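Ballaso Household Handling Project
Progress report to the Probert fund
Prepared by Villads Lykkegaard, 2020-03-23

Dear friends at Probert,

Thank you again for your patience over the winter, and for the kind notes that came with the last payment. I'm happy to say the collecting is properly under way, and I have more to tell you than I did last time!

Where the collecting stands

Our target for this grant is 3,000 usable demonstrations of cloth handling, all made with hand-held grippers – a person does the motion, and the learning system gets the view from the tool along with the finger positions. We work at a plain wooden table, one cloth at a time, and lately a good part of the effort has gone into soft, bunched-up pieces like the lavender one, where the fingers have to close on a fold. 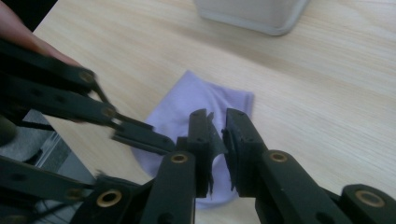

Citmont wrote back after reading our draft that the slow approaches are the most useful part for them, and asked whether we could keep the second or so before the fingers close, which our trimming had been throwing away. We've changed the trimming and will go back over the earlier sessions as well (a dull job, but worth doing).

Equipment

The linkages and their brass bushings are giving us no trouble. The finger pads are another matter. They fray at the edges, and on one gripper the left pad now has a flap standing out into the gap while the right one still sits neatly against its jaw. I'd like to replace pads in pairs from now on, so that both fingers grip alike, and Predport has quoted us for 29 sets. That fits inside the present budget.
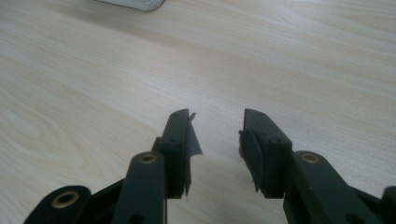 Plans through June

We'll finish the single-cloth work first and then move on to folding, which takes longer per demonstration and will need a fresh set of written instructions for the people doing it. A first training run on the trimmed data comes in between, and I'll send you the results whichever way they go.

With warm thanks,
Villads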